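工作间记录　4/22/21

接着上次没写完的。东侧那排黄货架今天继续清，目的还是老样子：架上的黑色壳体件和零散纸箱先进周转箱，核对完料号再决定回架、转库还是报废。上次清到一半停在第二层，标签只贴了一边，今天先把那一边补齐才往下走。

先抄一下台账上的数。Jurwood来的这批壳体，入库单写的是1,436件，分在几个库位，我们这边只管东侧这一排。台账和实物一直对不上，差在哪里目前不清楚。我的看法是早先拆过箱，拆出来的单件没有销掉整箱的条目，结果同一件东西记了两遍。Mwajuma Lyimo认为是Jerkex的件混进来了，两家的壳子都是黑的，都有筋，单看外形容易认错。两种可能都留着，等全部过一遍再说。

开工前把过道让出来，推车停到门外，地上只放周转箱。周转箱用半透明那种，厚边的。白色不透明的旧箱子这次不用，从侧面看不见里面装了什么，核对时要反复翻。

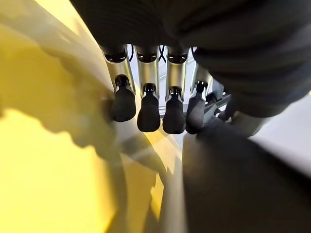 货架的颜色以后写记录要统一。以前有人写“黄架”，有人写“橙架”，还有人按位置写“东架”，查的时候三个词都得搜一遍。从今天起一律写“黄架”，后面跟层号和格号。黄色的东西又不止货架一样，近处拍的照片里只露出一块黄、带一道弯边、面上发白反光的，单凭照片不好归到哪一格，所以照片不能代替格号，格号当场手写。反光这件事也影响贴标签：面上一亮，浅色标签上的字就读不清，换成哑面纸，字写粗一点。

黄架每格净宽900毫米，按图纸来的，我拿卷尺复核过，没有出入。周转箱横着放得进去，竖着放前沿会探出来，过人的时候容易碰，所以统一横放。横放以后箱口朝过道，取件顺手，但上层那格的高度就紧了，高的壳体要躺倒才推得进去。

壳体怎么摆，试了几种。

第一种是全部平躺叠放。省地方，但是筋和筋会互相卡住，上面一件拿起来会带着下面一件走。而且压在底下的唇边容易变形，Hennessy那边退回来的那次就有这个问题，退货单我夹在本子后面了。

第二种是立着并排放，窄头朝上。拿取方便，一件是一件，缺点是站不稳，箱子一动就往一边倒。箱里垫纸箱以后好一些，但垫得不平的话照样歪。

第三种是一件套一件。尺寸不同的可以套，同尺寸的套不进去。套过以后内侧会有擦痕，外观件不许这样放。

暂定第二种，小件立放，大件最后单独放，不压在小件上面。今天下午按这个来。 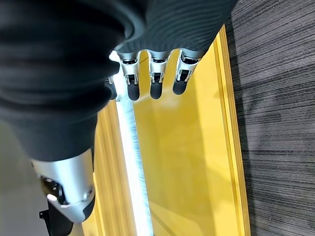

图2　指尖朝下，近处。

纸箱的问题比壳体麻烦。壳体至少能看外形，纸箱只能看印字，而印字有的在下沿，有的在上沿，有的在翻盖上，印得又淡，光线不够的时候基本靠猜。猜的一律不算数。读不全的字照着能读到的部分抄，读不到的地方打问号，不要自己补。上次有一箱就是把半截字补成了整个词，录进系统以后查了半天，查的是一个不存在的型号。

箱子开没开过也要记。封口完好的写“封”，翻盖开着的写“开”，只破了一角的也写“开”。开过的箱子里面件数要另点，点数表在夹板上，不写在这本里。

重量抽检做了一次。拿小号壳体上秤，读数371克，和来料单上的标称一致。只称了一件，不能说明整批，但至少说明这一件没有拿错。Josphat Mwakalinga建议每个料号都留一个称过的样件，挂牌放在台面上，后面有拿不准的直接放上去比。我同意，牌子要写清楚日期和称的人，不写的话过几个月就没人敢用。

下面是放箱的次序，写给后面接手的人：

1. 纸箱先进，沉底，大的靠里，小的靠角上。翻盖尽量压平，翘起来的翻盖会把上面的件顶歪。

2. 壳体后进，放在纸箱上面。开口那一侧朝外，里面有金属件的要能直接看到，不用翻过来才知道装没装。

3. 箱子端起来之前看一眼边沿，露在箱口外的件先放回去。手搭在厚边上，另一只手空着扶。端起来后不要斜太多，壳体面上光，在纸面上会滑。
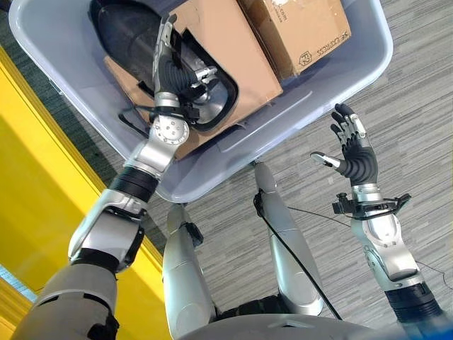
4. 核对在落箱以后做，不在架前做。站在架前一手拿件一手拿笔，写出来的字事后自己都认不得。

5. 核对完的箱子，标签贴在短边，不贴盖子。盖子会互换，贴盖子等于没贴。

以上五条试行到这一排清完，之后有意见直接在旁边写，署个名。

再说料号。Nodard项目用的壳体后缀是17，这个后缀只表示版次，和尺寸无关。之前有人把后缀当成规格，按它来分大小，分出来全乱。大小看的是长度和底部宽度，用卡板比，不看后缀。卡板挂在黄架端头，用完挂回去。今天去拿的时候钩子是空的，在台钳旁边找到，耽误了一阵。

外观检查看这几处：筋有没有断，凹槽里有没有毛刺，下沿外翻的那一圈有没有白痕。白痕说明受过弯，强度是否受影响我说不准，先单独放，问过Jurwood再处理。有没有脱模剂残留也顺手看一下，拿白布擦，布上发油就记一笔。黑色件上油迹很难用眼睛看出来，要擦才知道。

大号壳体单独说。它一头窄一头宽，重心在宽的那头，抓着一侧边沿提起来会自己转，窄头往上翘。下放的时候宽头先到，所以箱里宽头落下去的那一块要先留空，如果下面已经立着小件，就得从旁边斜着进，或者把小件往一边靠。箱里已有纸箱的，宽头搁在纸箱上也行，条件是那只纸箱是封的，开着翻盖的会陷下去。

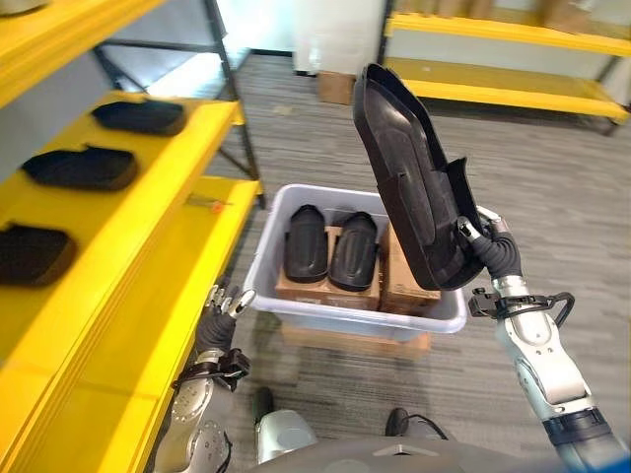
要是两种条件都不满足，就换一只箱，不要硬塞。多用一只周转箱的代价只是多占一格，硬塞一次，唇边压出印子，这件就只能降级。降级单很烦，要两个人签字，还要附尺寸记录，一张单填下来够清半层货架。

Mwajuma问大件能不能干脆不进箱，直接平码在黄架底层。我想过，底层离地太近，拖地的时候会溅水，而且没有箱子就没有标签可贴的地方，件上又不让贴胶。如果一定要这么做，得先在底层加一块垫板，再弄挂牌。垫板的料库里有边角，尺寸未量，先记在这里。

混料的事还没有结论。手上过的这些里没有挑出Jerkex的件，但这一排还没清完，里侧那几格更旧，要混也是混在那里。两家的区别在凹槽末端，Jurwood的是圆头收口，Jerkex的是方的，Mwajuma画了个草图，贴在这一页背面。看的时候要对着光，侧着看，正面看两种都差不多。

未完的事：
里侧几格未动，标签已写好，在抽屉里。
退货单要复印一份给库房。
哑面标签纸快用完，去领，顺便问粗头笔。
样件牌子由Josphat做，做好挂台面左边。
向Jurwood问白痕件的处理办法，附照片，照片上带格号。
库房说九月（September批次）还会再来一批同样的壳体，包装照旧。在那之前这一排必须腾出来，否则新旧又要放到一起。

收工前台账只改了已核对的格，没核对的一个字没动。改过的行在右侧打了勾，用铅笔。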